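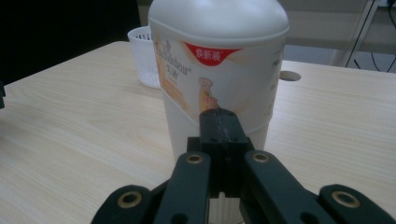 Does the Sunda coil really last as long as the box says?

Going by our bench so far, it lasts well short of that. The box promises 423 refills of flavor "without fade." I have three coils of the same batch behind me and none of them got anywhere near it before the taste went flat and papery.

October 10, 2022. Bench notes, vapor side. Written up by me (Strebel), with Alois's tasting remarks copied in where I could read them.

Started again from scratch because I did not trust the July runs. In July we swapped liquids halfway, and Urs had the power set by feel, so those numbers go in the drawer. Same liquid all through this time, the plain unflavored base from Rendusside, no sweetener. Same battery. Same draw length on the puff machine, which I checked with a stopwatch after every tank because the timer relay sticks.

Coil A. Primed, left standing ten minutes, then run in blocks of 200 puffs. First block fine. Second block fine, slightly thinner. Third block, Alois wrote "warm cardboard" and I wrote "nothing wrong" and then changed my mind on the next draw. Pulled it apart. Wick brown at both ends of the wire, cleaner in the middle, which is backward from what I expected. Either the wire was seated crooked or the juice holes are too small at the ends. Didn't get a decent look at the holes before Urs wanted the loupe back.

Coil B. Same routine. Gurgled from the first tank. I blamed the seal, changed the seal, still gurgled. Ran it anyway. Resistance crept up over the run and I'd like to say that means something, but the meter leads on this bench are old and I've seen them drift that much with nothing connected worth speaking of. Need to repeat with the new leads before anyone quotes it.

Coil C. The good one, if there is a good one. Held its taste longest. Also the one I primed by hand, drop by drop, as Silvan Plattner insists on doing. He will say this proves his point. One coil proves nothing. It could just as well be the one with the wick cut straight.

The leaflet says the wick is "treated for purity." Treated with what? Wrote to the seller twice. First answer was a copy of the leaflet. Second answer thanked me for my interest. I boiled a spare wick in clean water and the water came out faintly yellow with a smell like wet string. No idea if that matters. I wouldn't draw on it without rinsing first, put it that way.

Leaks: the Prirnanness tank lost juice through the air slots overnight when laid on its side, and didn't when stood up. Benedikt says all of them do that. The Bachmann tank (his own design, so he is hardly neutral) didn't do it on the same shelf on the same night. I weighed both in the morning. Bachmann tank unchanged on our scale, and our scale is not a fine one, so a small loss would slip past.

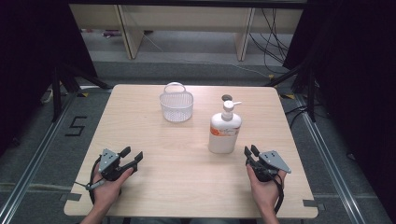 Can the wick be rinsed and used again?

It can be rinsed, but I wouldn't count on getting the taste back. Coil A's wick went through hot water, was dried overnight and refitted. The burnt note was weaker for a tank, then came back stronger than before. The brown part had gone stiff and didn't take up liquid the way the ends of a fresh wick do.

Silvan swears by alcohol for this. Tried it on half of B's wick. Looked cleaner. Tasted of alcohol for longer than I had patience for, and I stopped the run there. If he wants it tested he can bring his own wick and sit with the puff machine himself.

Battery note, separate matter. The indicator goes from green to red with very little in between. Alois thinks the middle color is broken. I think the cutoffs are set badly, as the cell still reads a healthy voltage when the light turns red. Put it on the charger at that point and it was done suspiciously fast. Don't use the light to decide when to stop a run. Use the meter, with the new leads.

To do:
New leads on the meter, then repeat B.
Cut wicks from one length with the steel guide, no scissors.
Blind tasting. Alois knew which coil was which every time and so did I, so "warm cardboard" should be taken with some salt.
Ask Benedikt for a second tank, one he didn't pick out himself.
Puff machine relay. Urs has said he'll look at it. He said that in July.

Puff count on C at shutdown is on the strip taped inside the back cover. Leave it fitted, I'm picking it up from there.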